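Furniture and floor layout, Vuvau site

The Honero desks are now in place on the second floor, 19 in all. Leveling feet are set and the tops are fixed. Extension number for layout changes is 3234.

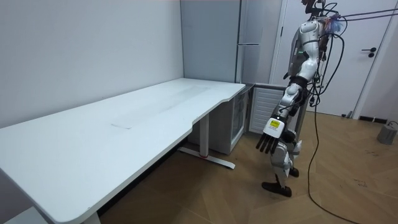

Walkways between desk rows are to stay clear at both ends – Andreadis will check widths when the partitions go in. On a long white desk set at a diagonal, the open end is the access side, so pedestals and bins go elsewhere. Cables running along the floor count toward the walkway check. Fititz floor covers come in lengths of 189 cm and can be cut on site. Order by the end of March.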